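Chapitre 4
Le pliage des textiles sur surface souple

Objectifs du chapitre
Distinguer un plan de travail rigide d'un plan de travail souple.
Repérer les lignes de référence d'un vêtement en maille.
Exécuter un pliage en rectangle sur un lit garni.
Évaluer la tenue d'un pli et la stabilité d'une pile.

Prérequis : chapitre 2 (armures et mailles), chapitre 3, section 3.2 (sens du droit-fil).

4.1 Position du problème

Les chapitres précédents supposaient une table de pliage horizontale, lisse et indéformable. Cette hypothèse convient à l'atelier et à la blanchisserie. Elle convient mal au logement, où le linge est le plus souvent plié sur le lit. Le support cède alors sous la main, sa housse présente un relief, et une partie de la surface est déjà occupée par la literie ou par d'autres vêtements.

On appelle surface souple tout support dont la déformation sous la pression de la main modifie la position du textile posé. Un matelas, un édredon et un canapé répondent à cette définition. Une planche à repasser molletonnée se situe à la limite et sera traitée au chapitre 5.

Trois grandeurs interviennent dans la suite : l'enfoncement local du support, le frottement entre le support et l'étoffe, et la raideur propre de l'étoffe. Les deux premières dépendent du lit, la troisième du vêtement. Le relevé Flandeo, utilisé dans ce manuel pour les exercices de classement, réunit 2457 pliages domestiques, dont 503 ont été effectués sur un lit.

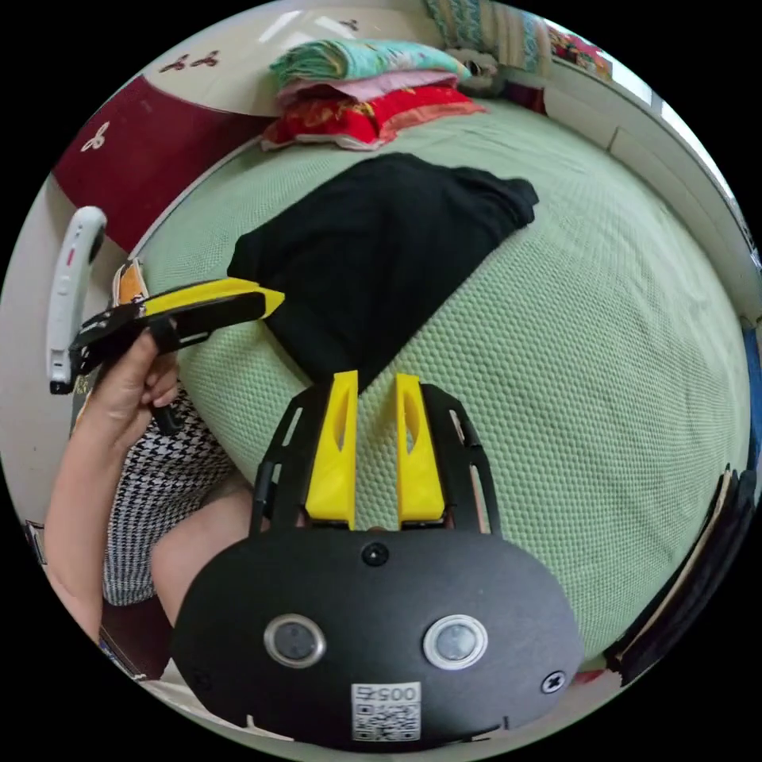 Le frottement du support est le premier paramètre à considérer. Une housse lisse laisse glisser la maille et oblige à la retenir d'une main pendant que l'autre rabat. Une housse à relief retient l'étoffe par une multitude de petits appuis : la garniture vert pâle du lit, à motif fin en nid d'abeille, appartient à cette seconde catégorie. L'avantage est une meilleure tenue des bords déjà alignés. L'inconvénient apparaît lors du lissage, car l'étoffe accroche et forme des ondes devant la paume. Il faut alors soulever légèrement le tissu avant de le reposer.

L'enfoncement est plus difficile à corriger. Lorsque l'opérateur s'assied sur le matelas, il crée une pente dirigée vers lui. Le vêtement doit être placé hors de cette zone, ou bien l'opérateur se tient debout au pied du lit. Wanting Li recommande la seconde solution pour toute pièce dont la longueur dépasse celle de l'avant-bras.

4.2 Préparation de la surface

La surface utile est la portion du lit qui reste libre une fois la literie repoussée. Elle doit contenir la pièce étalée, manches comprises, avec une marge permettant de rabattre les côtés sans heurter un obstacle. Dans une chambre de petites dimensions, cette condition impose de regrouper les couvertures et les coussins contre la tête de lit ou le long d'un bord.

On procède dans l'ordre suivant.

a) Empiler la literie pliée, la pièce la plus lourde en bas.
b) Tendre la housse ou le couvre-lit à partir du centre.
c) Placer les vêtements en attente d'un seul côté, à portée de la main dominante.
d) Réserver le côté opposé aux pièces pliées.

Le contraste entre l'étoffe et le support a une influence directe sur la précision. Un vêtement sombre sur un fond clair montre nettement son contour, ce qui facilite l'alignement des bords. Il dissimule en revanche ses coutures et ses faux plis, peu lisibles sur une maille noire. Le contrôle se fait alors au toucher, en suivant la couture latérale entre le pouce et l'index.

4.3 Lignes de référence du tee-shirt

Le tee-shirt à encolure ronde sert de pièce type dans l'ensemble du chapitre. Sa construction est simple : un devant, un dos, deux manches courtes, une bande d'encolure. On y définit l'axe médian, qui joint le milieu de l'encolure au milieu de l'ourlet, et deux parallèles à cet axe, dites lignes de rabat, qui passent par les épaules.

L'étalement précède toute mesure. La pièce est posée à plat, encolure vers la tête de lit, manches dégagées du corps. On tire ensuite sur l'ourlet, sans allonger la maille, jusqu'à disparition des ondes transversales.
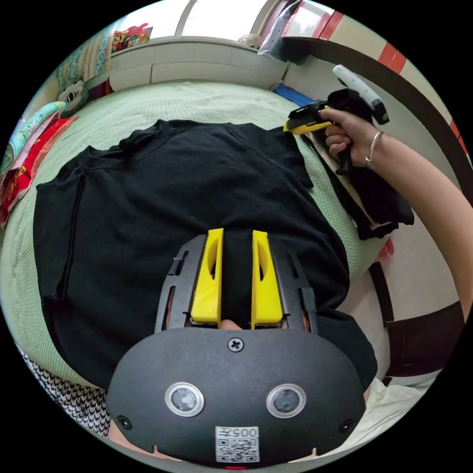

Figure 4.2. Tee-shirt noir étalé sur un couvre-lit vert pâle, encolure vers le haut. Noter la couture latérale gauche et les deux manches courtes.

L'écart entre l'axe géométrique et l'axe réel provient généralement d'une torsion de la maille. Sur un jersey tubulaire, les colonnes de mailles peuvent s'incliner après lavage, et les coutures latérales migrent vers le devant ou vers le dos. On ne cherchera pas à compenser ce défaut par traction. Le pliage se règle sur les épaules et l'encolure, zones les plus stables, et l'ourlet est accepté tel qu'il se présente.

4.4 Séquence de pliage en rectangle

La séquence retenue est celle de Duan, dans la variante à deux rabats latéraux.

Premier rabat. Saisir l'épaule et l'ourlet du même côté, puis ramener le bord vers l'axe médian. La manche est retournée vers l'extérieur si elle dépasse le second bord.

Second rabat. Répéter l'opération de l'autre côté. Les deux bords se rejoignent ou se recouvrent légèrement.

Pli transversal. Ramener l'ourlet vers l'encolure en laissant celle-ci dégagée. Un second pli transversal, facultatif, donne un format adapté au rangement vertical.

Sur surface souple, chaque rabat s'effectue en deux temps : un lever franc, puis une pose progressive à partir du pli. La pose simultanée de tout le bord emprisonne de l'air et déplace les couches inférieures. Jinfeng Lu nomme ce défaut « coussin d'air » et propose de le chasser par une pression de l'avant-bras, du pli vers le bord libre.
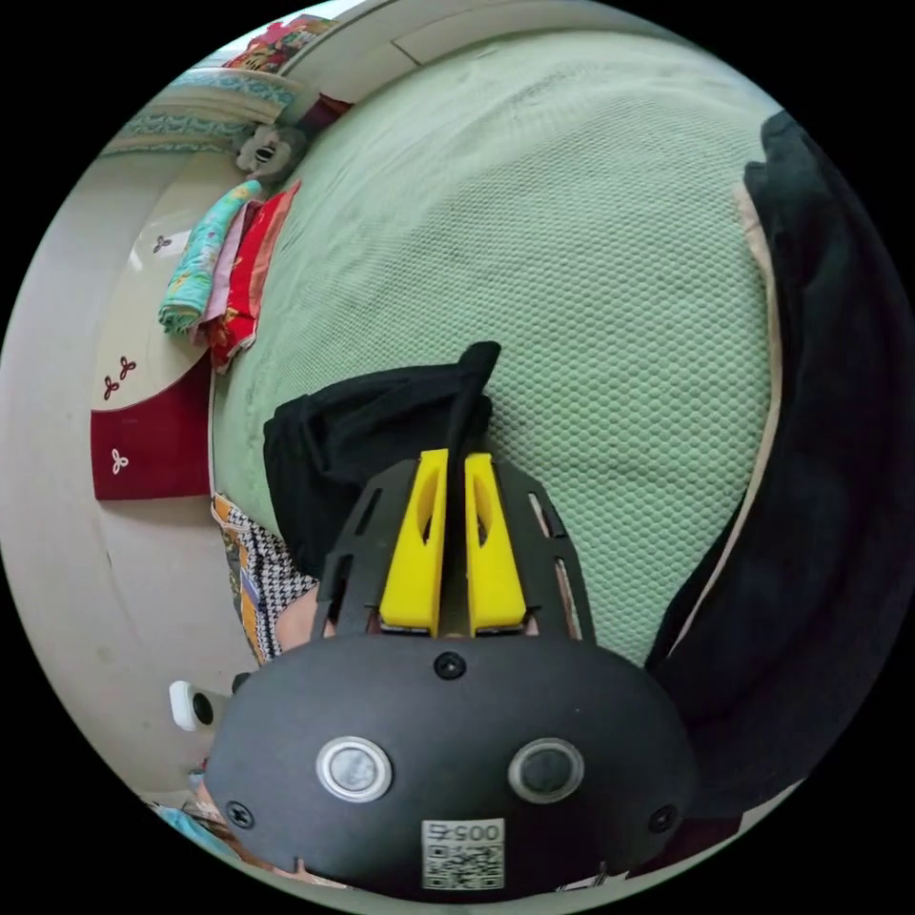 La pression finale doit rester modérée. Au-delà d'un certain enfoncement, le matelas épouse la pièce et la courbe ; le pli paraît net sur le lit, mais s'ouvre dès que le vêtement est transféré sur une étagère. On vérifie donc la tenue hors du support, en soulevant la pièce par ses deux petits côtés. Un pliage correct conserve son contour. Un pliage insuffisant s'affaisse au centre et doit être repris depuis le second rabat.

4.5 Cas des pièces à bretelles et des pièces épaisses

Les pièces à bretelles n'offrent pas de ligne d'épaule continue. On les plie d'abord dans la largeur, bretelles rabattues vers l'intérieur, puis dans la longueur. Une bretelle laissée libre s'accroche aux pièces voisines et défait la pile au premier retrait.

Les pièces épaisses (molleton, doublure, veste légère) posent le problème inverse : leur raideur s'oppose au pli et tend à le rouvrir. Leur nombre de plis est limité à deux et elles se placent à la base de la pile. Dans la série d'essais Genmont, menée sur un molleton de 800 grammes, l'ajout d'un troisième pli a entraîné la réouverture de la pièce dans 13 essais.

Vocabulaire du chapitre
Ligne de rabat : droite parallèle à l'axe médian, autour de laquelle pivote un côté du vêtement.
Surface utile : portion libre du support, marge de manœuvre comprise.
Coussin d'air : volume d'air retenu entre deux couches lors d'une pose trop rapide.

La section 4.6 applique ces règles au pantalon. On se munira de la fiche Pedodance no 13 pour le relevé des dimensions avant et après pliage.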